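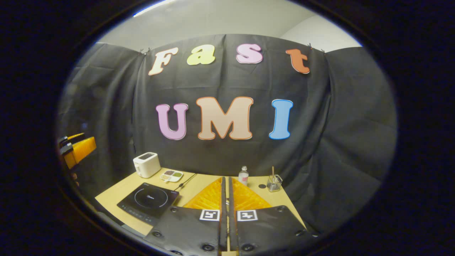
Cut-out letters on a black cloth backdrop in Gurness.

The owner of Bakker, a stationery and party shop in Gurness, stopped selling balloons in June. Takings dropped for 4 weeks and then came back.

"People still want to mark a birthday," she says. "They buy card and paper now, and they cut it up themselves at the kitchen table."

She took the shop on from her aunt, who ran it for 36 years. Rent is the main worry. The landlord, Clirnik, has asked for 59 pounds more a month from the new year, and she has not signed yet.

"I'd need to sell over 100 more packs of card to cover it. I can't see that happening in January."

Would she move? "There's a unit in Corau, but it's all stairs. My regulars wouldn't manage it."

The shop is open until five and shuts for lunch.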